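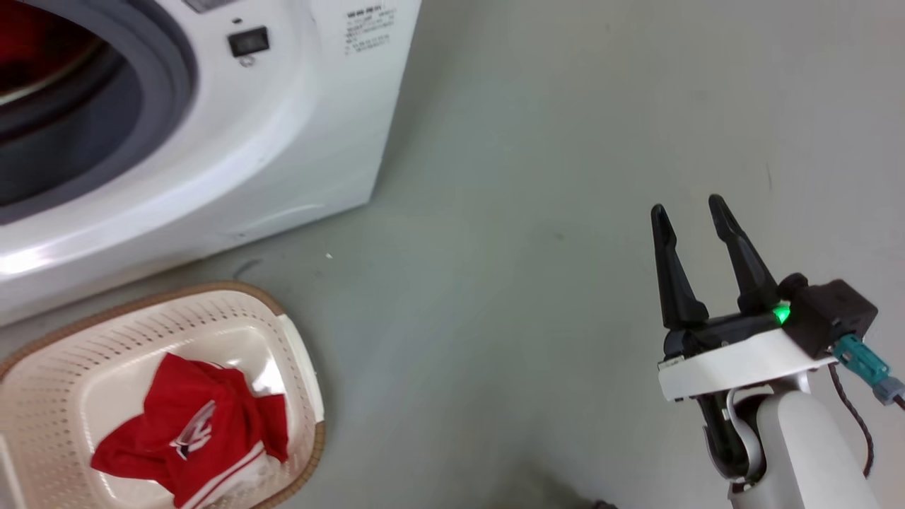 Closteletti Home Forum > Laundry and Utility Rooms

Red clothes in a front loader, and where do you keep the basket?

nallska_flat
Jun 14, 2021

Hello all. I moved to Woltham in April and for the first time in my life I have a laundry corner and not a machine in the kitchen. It is a white front loader on a gray floor, and one plastic basket, the cream kind with small holes in the sides. I have two questions and I hope they are not too simple.

First question. I have several red things, cotton mostly, and some of them are a very deep red. My mother always washed every new red thing alone, three times, before she allowed it near other clothes. With a front loader this seems to me a lot of water and a lot of time. Do you still do this?

Second question. Where do you put the basket when you take clothes out? I put it on the floor in front of the door, a little to the side, but then I drop socks between the basket and the machine. If I put it directly under the door, the door does not open all the way. My sister puts hers on a stool. I would like to hear how other people do it before I buy a stool.

Thank you for reading.

perforated_lid
Welcome! For the red: I do one wash alone, cold water, and after this I wash it with dark things. I stopped washing three times when I noticed that the water from the second time was already clear. You can test it in a bowl. Put the shirt in the bowl with warm water, leave it while you drink your coffee, and look at the color of the water. If it is pink, wash alone again. If not, you are free.

For the basket I cannot help much. I carry the clothes in my arms like a barbarian.

Igwe_Road_Laundry
I must disagree about the cold water and dark things. A new red towel of mine gave color in a cold wash, and one gray sweater has now a pink shadow under the arms. The sweater was "dark" in my opinion. The towel had another opinion.

My rule is that red goes with red. I keep a bag for red and pink things only, and I wash the bag when it is full. It can take three weeks. If you need the shirt sooner, wash it by hand.

perforated_lid
Three weeks is too long for me. I have four red things in total and two of them are socks.

Was the towel new? Towels are the worst. They have so much thread in them, and the first washes bring out everything. I would not compare a towel with a shirt.

Igwe_Road_Laundry
It was new, yes. But the person asking also has new things, maybe. She did not say.

nallska_flat
Some new, some old. The deepest red one is new. I will do the bowl test with that one tonight and report here.

I like the idea with the bag, but I don't have enough red things for a full machine, and I read in my manual that a very small load is not good for the spinning. Is it true?

slowspin
It is true, in part. If you put one heavy wet thing alone, the drum cannot balance it and it bangs, or the machine gives up and leaves you a wet thing. One light shirt is usually no problem. One bath towel alone is a problem. When I wash a single heavy item I add two old towels that already lost all their color, so the weight is spread out. For a red item I have old towels that I don't love anymore, so if they become pink I am not sad.

About spin speed, because people always ask: I use 700 for cotton shirts and 500 for anything with a knit. Clothes come out with more water in them but with fewer hard creases. If you dry inside the apartment you may want a faster spin.

Basket: on the floor, to the side where the door has no hinge. Look at which side your hinge is. If you stand the basket on the hinge side, you work around the open door all the time, and I think this is why your socks fall down.

nallska_flat
slowspin, I went to look and I feel a little foolish. You are correct. I put the basket where the wall leaves space and I did not think about the hinge at all.

mrs_driftwood
Please don't buy a stool. I had a stool. A full basket of wet clothes on a stool is a thing that wants to fall, and mine fell, and everything went on the floor and I washed it a second time. The floor is a good place for a basket, it has nowhere to fall to.

What I would spend money on is a basket with feet, or something to put under it. If the basket has holes and the clothes are very wet, a little water can come out and stay under the plastic. With a smooth floor you don't see it until you slip. I put a flat rubber mat under mine and I lift it once a week to dry the floor.

slowspin
If water comes out of the basket, the spin was too slow or stopped too early. After a normal spin clothes should not drip.

mrs_driftwood
You just wrote that you spin at 500! At 500 my bath mat drips. I have seen it many times.

slowspin
I wrote 500 for knits. I would not spin a bath mat at 500. But fine, for a bath mat I agree with you, and also for jeans.

corner_of_woltham
Hello neighbor! I am also in Woltham and the water in our part is hard, so I would add one thing about the rubber ring around the door. Please wipe it after the last wash of the day. Fold the rubber back with your finger and go all the way around, and the lowest part two times, because water and small things stay there. I found a hair clip, sand, and one baby sock which I had been looking for since winter. My baby is now in school, almost.

And check this place also after you wash red things. A red thread or a wet red sock in the fold can color the next white wash. It happened to me with pillowcases. I was sure the drum was empty, because a dark drum looks always empty, and there was one sock at the back of it. Since then I put my hand inside and turn the drum once around. I don't trust my eyes with it.

Igwe_Road_Laundry
This I support completely. Turn the drum by hand. And leave the door open a little after, so the rubber can dry.

perforated_lid
Door open, yes, if you have no cat.

nallska_flat
I have no cat, so the door will stay open.

Here is my report of the bowl test. The new red one made the water like weak tea, more orange than pink, which surprised me. I changed the water and waited again, and the second water was nearly clear. So tomorrow I wash it one time alone with an old towel for the weight, as slowspin says, and after this with dark things. I think my mother would not approve but she has a different machine.

Another small question. Do you sort into the basket, or do you have one basket for dirty and one for clean? I have only one, and I use it for both.

mrs_driftwood
Two baskets! Dirty clothes in one, clean in the other, and not the same color so that the family cannot make a mistake. They will make a mistake anyway.

slowspin
One basket is enough for one person. Empty it into the machine, wipe it, use it for the clean clothes. I have done it for years and nothing bad happened to me. In a small corner the second basket is only one more thing to step over.

mrs_driftwood
And when the machine is running and you have dirty things, where do you put them? On the floor?

slowspin
In the bedroom, on the chair. Like everybody.

corner_of_woltham
We have a cloth bag on a hook behind the door for dirty things, and the plastic basket is only for clean. It takes no floor. If you rent, ask before you make a hole for the hook, mine is the kind that hangs over the top of the door.

For the plastic basket with holes, wash it sometimes in the shower with dish soap. The lint sits in the small holes and you can push it out with an old toothbrush. It is boring work but it takes only a few minutes.

nallska_flat
The hook is a very good idea and my door is the right kind for it. I will move the basket to the other side, hang a bag on the door and forget the stool. My sister will hear about mrs_driftwood's accident.

Thank you, all of you. If the red one still gives color after tomorrow I will come back and complain.

Igwe_Road_Laundry
Please write also if it does not give color. People only come back when something went wrong, and then I think that every red shirt in the world is dangerous.

nallska_flat
Washed alone, 30 degrees, with one old white towel. The towel is still white, except one corner that was maybe not so white before. I am keeping it away from my good sheets for now.

Igwe_Road_Laundry
One corner is how it started with my sweater.

perforated_lid
Put it with the darks and enjoy your evening.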